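Hadelar Table Service Set
Set-up and Care Guide, Section 4: Clearing the Serving Tray

Revision of Dec 26, 2021
Prepared by Tolera Wubshet. Checked by Ngọc Mạch.

4.1 Scope

This section covers clearing a single-place serving tray after a meal and returning the tray and the table to a usable state. It applies to the Hadelar rectangular tray in all finishes. It does not cover loading the tray (Section 3) or long-term storage of the set (Section 6).

The procedure is written for a tray that carries one plate, one bowl, up to two cups and one pair of chopsticks. Trays that carry glassware or a covered soup bowl are cleared as described in Section 5.

4.2 Before you start

Clear a work area next to the tray. Place the following within reach:

- one bin for waste
- one container for food scraps
- a dish rack or a washing-up bowl
- a damp cloth and a dry cloth

The waste bin goes on the side of the hand you use least. The dish rack goes on the opposite side. Dirty items then leave the tray in one direction and waste leaves in the other, and the two do not cross over the food.

NOTE: Leave the tray on the table while clearing. Carrying a loaded tray to the sink is permitted only when the bowl is less than half full and both cups are empty.

CAUTION: Check the cups for liquid before moving anything else. A cup tipped on the tray will run to the lowest corner of the rim and may overflow onto the table.

4.3 Removing waste

1. Look over the tray and identify all loose waste. This includes used tissues, paper cups, wrappers and toothpicks.

2. Remove used tissues first. Pinch the tissue from above and lift it straight up. Do not drag it across the plate or over the rim of a cup.

3. Place the tissue in the waste bin. Do not leave it in an empty cup or under the plate.

4. Remove disposable cups. Hold the cup by its side wall and keep it clear of the bowl.

5. Check sealed snack packages before disposal. An unopened package goes back to the pantry. An opened package goes to waste unless it can be closed with a clip.

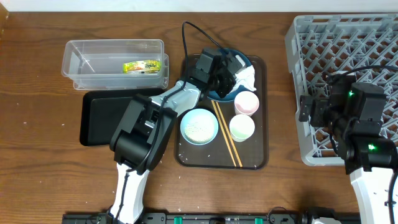
Figure 4-1. Crumpled tissue on the plate; bowl, chopsticks and two cups on the tray.

6. Look under the rim of the plate. Small pieces of wrapper collect there and will stick to the tray if they are left.

NOTE: Tissues that have absorbed oil or sauce may leave a mark on unglazed plates. Rinse the plate within two hours. Glazed plates are not affected.

4.4 Removing food

1. Hold the bowl by its outer wall, with the thumb outside the rim.

2. Decide whether the remaining food is to be kept. Rice that has stayed on the table for longer than your household rule allows is treated as scraps.

3. To keep the rice, transfer it to a lidded container with a flat paddle. The Folley paddle supplied with the set fits the curve of the bowl. Cover the container and refrigerate it.

4. To discard the rice, scrape it into the scrap container. Work from the rim toward the base, and turn the bowl a quarter turn between strokes.

5. Set the bowl down next to the sink. Do not put it back on the tray.

CAUTION: Do not rinse rice down the drain. Cooked rice swells in standing water and can block the trap. Scrape the bowl first, then soak it.

NOTE: If the rice has dried onto the bowl, fill the bowl with cool water and let it stand. Hot water makes the starch harder to remove.

4.5 Removing tableware

Waste and tableware may share the tray, and a paper cup is easily gathered up with the washable cups when a tray is cleared in a hurry. Sort by material before lifting. Cups from the Erkberg range are rigid and are washed; paper cups are single use and go to waste. Pay attention to color as well as shape, as a white paper cup above the plate and a small white washable cup with a pink-tinted interior can stand within a short reach of each other.

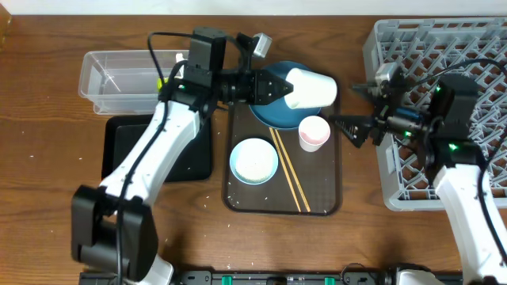
The order of removal depends on how the plate sits in relation to the rim. A plate that lies fully inside the tray can be left until last, as it is stable and takes up the most room. A plate that has ridden up onto the rim is removed directly after the waste, before the bowl is touched. The teal-blue plate at the top edge of the tray is in the second group: part of it hangs past the border, and pressure on the outer side could tip it. Lift such a plate with one hand on each side and keep it level until it is clear of the rim.

1. Remove the plate now if it overlaps the rim. Otherwise go to step 2.

2. Pick up both chopsticks together at the thick end. Lay them flat next to the sink. Chopsticks that lie across the middle of the tray are removed before the cups.

3. Remove the cups one at a time. Do not nest them. Nested cups with a trace of liquid between them can lock together.

4. Remove the plate if it is still on the tray.

5. Wash the items and place them in the rack. Stand plates in the slots, facing the same way. Turn cups upside down. Lay chopsticks where they cannot slip through the grid.

CAUTION: Wooden chopsticks are washed by hand. Do not soak them and do not put them in the dishwasher. The maker's limit for water temperature is 50 °C.

4.6 Cleaning the tray

1. Tilt the empty tray toward the scrap container and tap the underside. Loose grains will slide to the rim.

2. Pick off any grains that remain. A damp fingertip is enough. Do not scrape the surface with a knife or the edge of a spoon.

3. Wipe the tray with the damp cloth, following the long side. Wipe the inside of the rim last, including all corners.

4. Dry with the second cloth. Stand the tray on its long edge until no moisture can be felt along the rim.

NOTE: Light-colored grains show up clearly on the dark finishes. On the light finishes, check the surface by hand.

CAUTION: Do not use abrasive powder. The finish is rated for 1,000 wipe cycles with a soft cloth and plain water. Abrasives are outside the rating and will dull the surface.

4.7 Cleaning the table

1. Remove grains and crumbs from the table before wiping. Rice pressed into wood grain by a wet cloth is difficult to remove.

2. Lift mats and storage containers and check underneath.

3. Wipe along the grain with a well-wrung cloth.

4. Dry at once. Standing water will leave a pale ring on most oiled wood. For oiled tables, Bogale table oil may be applied after cleaning — see Section 7 for quantities and drying time.

4.8 Faults and remedies

Tray rocks on the table
Possible cause: grain of rice or a crumb under the tray.
Remedy: lift the tray, wipe the underside and the table.

Tray feels sticky after drying
Possible cause: starch film from rice water.
Remedy: wipe again with cool water and dry. Do not add soap until the film is gone.

Cup leaves a ring on the tray
Possible cause: cup was set down wet.
Remedy: wipe with a cloth dampened in warm water. Repeat once if needed.

Chopsticks feel rough
Possible cause: raised grain from soaking.
Remedy: replace the pair. Sanding is not recommended — the sealed layer is thin and cannot be restored at home.

Replacement chopsticks and cups are listed by part number in Section 8. The list is updated each January.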